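Zovcombe Longboard Classic: your questions, answered

Hi, I'm Rekha Kashyap. I run entries and heats for the Classic, so most of your emails land with me. I've pulled the ones I get over and over onto one page. If yours is missing, write to me anyway!

When is it?
January, over a single weekend. We pick the weekend once the swell charts look friendly, and everybody on the entry list gets a text the night before we call it on.

Do I have to be any good?
Nope! You need to be able to paddle out on your own and get back in on your own. We've got an open division, a masters and a novice heat that is mostly people cheering for each other (I surf in that one, badly).

What counts as a longboard?
Nine feet or over, with a rounded nose. I do bring a tape measure. A Flastix soft-top is fine in the novice heat but not in the open.

How does the scoring work?
Your best two waves count, and each one is scored out of 100. Priority goes to the surfer closest to the peak. Drop in on somebody and you lose your second wave, so please look before you go.

How many spots are there?
The open takes 14 surfers and it fills up fast. Novice places go up on the Chaturvedi Surf Shop door at 7 a.m. on the first day, and you sign for yourself, no saving one for your cousin.

Is there prize money?
A bit. The open winner gets $1,000, and Vutix is putting in a wetsuit for the best noseride. Novices get a mug, and I love those mugs more than I probably should.

Can I get something to eat?
Yes, there's a soup and noodle stall by the steps from 8 a.m., and the hall is open all day if you want to sit down out of the wind.
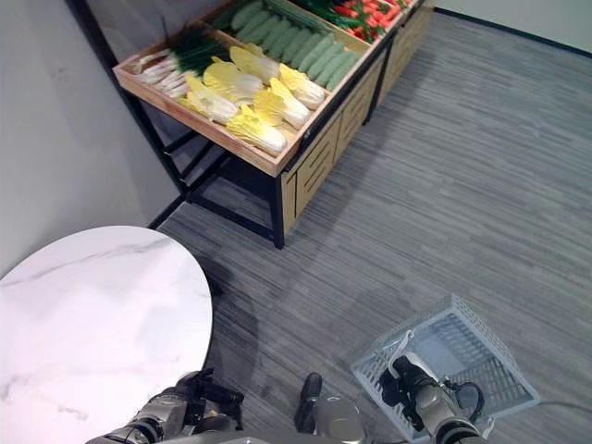
Green onions and napa cabbages on the produce stand.

Where do I park?
Use the top field. The lane by the slipway has to stay clear for the rescue truck.

What if it's flat?
We wait until noon, then I make the call. Entries roll over to the next weekend, or you can have your money back by emailing me with your heat number.

Can I bring my dog?
Sure, on a leash, and well away from the judges' sandwiches.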